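March 19, 2018 -- Akcombe, kitchen tasks, hand demos

Carried on from Friday's list. Plan was bin, counter, then replay on the Isidus arm before tea. Got through the first two and a bit of the third.

Settings: head cam plus both wrist trackers, 60 fps on the head, trackers at whatever Navaratnam gives us (still not locked, see bottom). Demonstrator told to work at normal speed and not to look up between moves. If the head comes up we lose the hands and the whole clip is scrap.

**Bin task**

Two hands, two different things to let go of. Left has the plastic bag bundle, right has the scrunched paper. Instruction sheet only says "put rubbish in bin", so people do it how they like, fine by me. 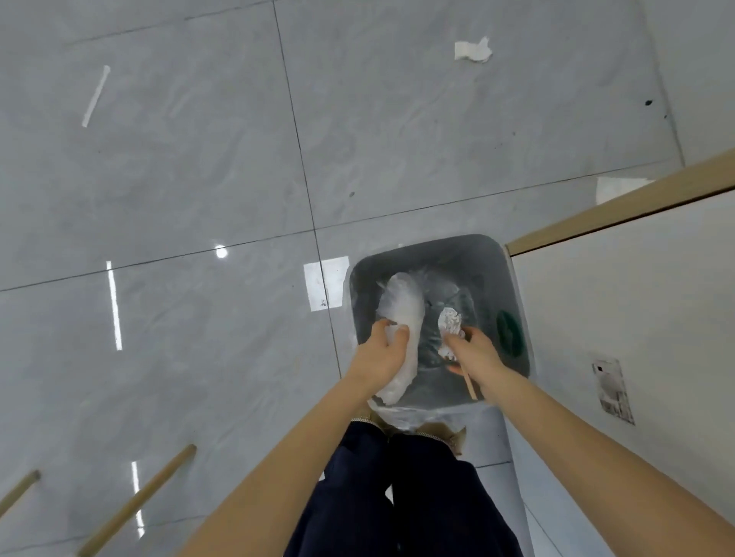
Segmenter wants one "release" event per clip and we've got two, one per hand. Options:

- split the clip at the first release, keep both halves
- label left and right seperately and let the policy sort it out
- make people do one hand at a time (no. looks nothing like real tidying)

Going with the second for now. Means relabelling the June lot at some point, 500 clips, not this week.

Also shiny floor = reflections = the depth goes to mush in patches. Masked it by hand on one clip to see if it matters. Took ages. Try the auto mask tomorrow, and if that's rubbish ask Tullio for his script.

**Counter task, clear cup**

Bare hands, no gloves. Gloves were hiding the finger tips from the hand model and the grasp width came out 18 mm too wide every time. Without them it's close enough to use.

Approach matters more than the grip here. Want hands open and coming in from both sides, the close-up as a seperate phase. Clear cup is nasty for the detector -- it keeps boxing whatever is behind it instead. Hand pose is good though, so for this one use the hands as the cue for where the object is and ignore the detector box. Hacky but ok.
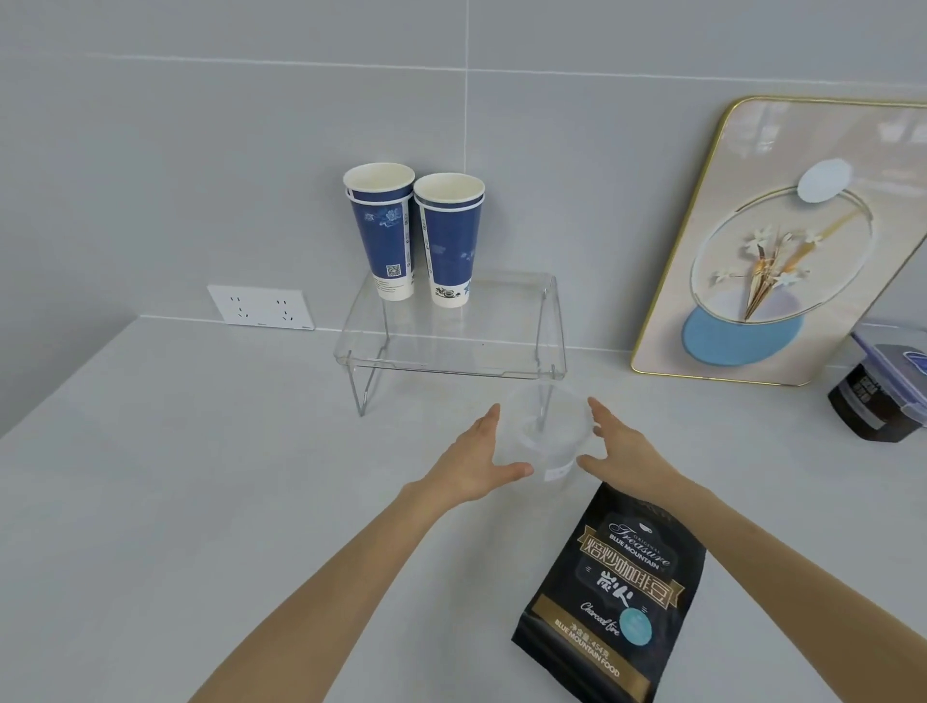

*Photo: T. Farina / Urisex, head cam still*

Replayed three of the clear cup approaches on the arm at 40% speed, no cup, just air. Left side path good. Right side swings wide, then corrects late, probably the tracker offset again and not the demonstrator. Re-zero both before anything else tomorrow. Do NOT tune the controller to hide it (note to self, did this last time, lost a day).

**Counter task, paper cups on the riser**

This is the one Urisex want for the demo so it gets most of the clips.
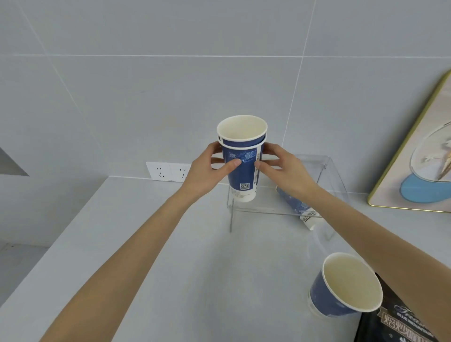 Nested things are a pain for teaching. The arm has no idea whether it's moving one object or two, and the label file only lets us put one object id per hand. Tullio's idea is a "stack" id with a count field, quick to add, I'll do it in the morning. Until then tag it as one object and put a comment in. The two rims at the top are good for this btw -- inner cup sits a bit proud of the outer, so you can read off that it's a pair even with fingers round most of the print. Might be enough for the vision side to learn it without us hand labelling. Would also like the insert depth from the same gap but that's probably asking a lot of the head cam.

Two-handed hold is overkill for the gripper on Isidus, it'll do it with one. So how do we map it? Midpoint of the two palms as the target, wrist angle from the right hand only. Tried averaging the angles first and the result was silly, gripper came in sideways.

Remote control version of the same task for comparison: slow, and the operator kept stopping to check clearance to the riser. Hand demos look miles more natural. Still want a few teleop ones in the set as they come with real joint data, no mapping guesswork.

To do
- re-zero trackers, both
- stack id + count field
- auto mask on the bin clips
- chase Navaratnam re sync, clocks drifting between left and right over a long take
- ask Tullio if the head cam mount can tilt down a touch more
- charge the spare battery pack!! flat agian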